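Equipment Review: The Wieczorek General-Purpose Kitchen Knife
Cundside Residential Services, Catering and Household Equipment Section
October 2022

This review was prepared at the request of the residential houses, which are due to replace their kitchen knives before the end of the budget year. The Wieczorek knife was one of three models placed on the shortlist. The other two are covered in separate reviews and are mentioned below only where a comparison is useful to house managers.

Scope of the trial

The knife was used in the Grimthorpe and Clikdale kitchens for 16 weeks, beginning in July. Both kitchens prepare a cooked midday meal and a light supper. Staff were asked to use the knife for ordinary work: onions, root vegetables, cabbage, boneless meat and bread where no bread knife was at hand. It was not used on frozen food or bone, and the supplier's leaflet excludes both. Seven members of staff completed the comment sheets.

Cutting performance

The edge was judged good on delivery and remained acceptable for most of the trial with weekly honing. Lucyna Malinowski, who supervises the Grimthorpe kitchen, recorded that carrots and turnips split cleanly and that slices of cooked ham were even. Tomatoes gave more trouble after the second month, and the knife was sent for sharpening once. Clikdale did not request sharpening, although its kitchen handles less raw produce.

The breadth of the blade drew favorable comment. Chopped vegetables can be carried to the pot on the flat of it, and there is sufficient clearance for the knuckles on a cutting board. Two members of staff found the knife too large for trimming fruit and returned to a paring knife for that purpose. The Section regards this as normal.

Handle and comfort

Opinions on the handle were divided. Celina Czarnecka reported no discomfort after long periods of preparation. Waldemar Pawlak, who has larger hands, would have preferred a fuller grip and noted that the handle became slippery when greasy. The rating for comfort is therefore one point lower than the rating for cutting.

Care and storage

The knife is to be washed by hand and dried at once. It should be stored in a block or on a wall rack, and a cutting board must be used at all times. Stone counters dull the edge quickly.

Cost

The price quoted for a full set of replacements across the houses is 430 dollars, including one sharpening visit. This is the middle figure of the three quotations received.

Ratings out of five
Cutting: 4
Comfort: 3
Ease of cleaning: 4
Value: 4

Recommendation

The Section recommends the Wieczorek knife for general use in all residential kitchens. Houses with a high volume of meat preparation should also consult the review of the heavier model. Questions may be addressed to Bożena Wasilewska at the Section office.
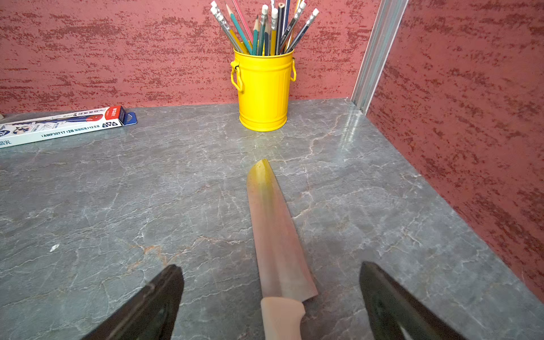 Finish and appearance were assessed separately by Svetozár Machala at the close of the trial. The polish on the blade is high, and staff should expect water marks to show if drying is neglected. Laid on gray marble, the metal takes on pinkish and reddish tones along much of its length and a yellow-olive sheen toward the tip, so the blade should be tilted under a good light when it is inspected for residue. The pale peach-beige handle was considered pleasant and easy to find in a drawer of darker utensils. Houses that prefer a black handle may request one when ordering, at no change in price.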